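Zoster Three-Seat Sofa, Loose Cover Series
Eseo Seating / Living Room / Sofas 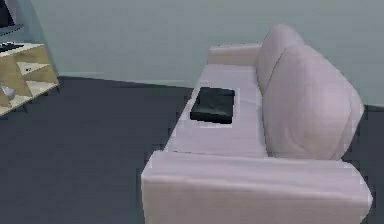
PRODUCT DETAILS

The Zoster is a fixed-frame three-seat sofa with removable fabric covers. It is supplied in three shades: Shell (a pale pinkish white), Prarkwood Gray and Ink. The shape is the same in all shades: blocky, with rounded edges on the arms and back. The covers are cut with slight ease and will crease in normal use. They are not intended to be pulled tight.

Frame

Kiln-dried beech rails with birch plywood side panels. Joints are glued, doweled and corner-blocked. The frame ships assembled except for the legs and one arm, which is bolted on after the sofa is in the room. With the arm removed, the sofa passes through a 31-inch doorway. Measure the doorway with the door open at its widest, and check stair turns and elevator depth before ordering.

Suspension

Steel sinuous springs in the seat, elastic webbing in the back. The springs are clipped to the rails with lined steel clips to limit noise. Replacement clips are sold in bags of 16.

Cushions

Seat cushions have a high-resilience foam core wrapped in polyester fiber. Back cushions are fiber-filled and sewn in channels. New cushions arrive compressed and need up to two days to recover. Fiber cushions flatten with use and should be shaken and turned weekly. Seat cushions can be flipped but cannot be swapped with back cushions.

Covers

Cotton and linen blend, prewashed. All covers close with zippers on the underside or rear. Arm covers fasten to the frame with hook-and-loop tape.

Washing: machine wash cold, gentle cycle, maximum 40 minutes. Close all zippers first. Wash every cover in the set together, even if only one is soiled, so that any fading is even. Line dry. Refit while slightly damp. Do not bleach and do not tumble dry. Steam from the outside if needed.

Specifications

Load rating: 176 lb per seat
Minimum doorway, arm removed: 31 in
Legs: screw-in, solid beech, black stain
Floor pads: felt, fitted
Assembly: one arm, four legs; hex key included
Use: indoor, residential

Assembly

1. Lay the sofa on its back on a blanket or flattened carton.
2. Screw in the legs by hand until seated. Do not use a power driver.
3. Stand the sofa upright. Two people are required.
4. Hang the loose arm on its two brackets and start all bolts before tightening any of them.
5. Tighten the bolts in turn, then close the cover flap over the bracket.
6. Check the bolts again after one month.

Ordering codes

ZO-3-SH Sofa, Shell
ZO-3-PG Sofa, Prarkwood Gray
ZO-3-IK Sofa, Ink
ZO-3-CV Full cover set only (state shade)
ZO-CL16 Spring clips, bag of 16
ZO-LG40 Tall leg set, raises the seat by 40 mm

Fabric shades vary between dye lots. If a spare cover set is wanted, order it with the sofa. Swatches are free and can be requested from the contact page.

Delivery

Stocked shades ship from the Theodorakopoulos warehouse. Standard delivery is to the first dry area inside the building. Room-of-choice delivery includes fitting the arm and legs and removing the packaging. Saturday slots are available in most areas at extra cost. Orders for Ink placed in December ship after the new year.

Warranty

Frame, ten years. Springs and webbing, five years. Foam, three years. Covers, one year against seam and zipper failure. Pilling, fading from sunlight and softening of fiber cushions are treated as normal wear. Keep the label sewn under the left seat cushion; the number on it is needed for claims and for matching parts.

Related items: Zoster Armchair, Zoster Footstool, Eseo Fabric Care Kit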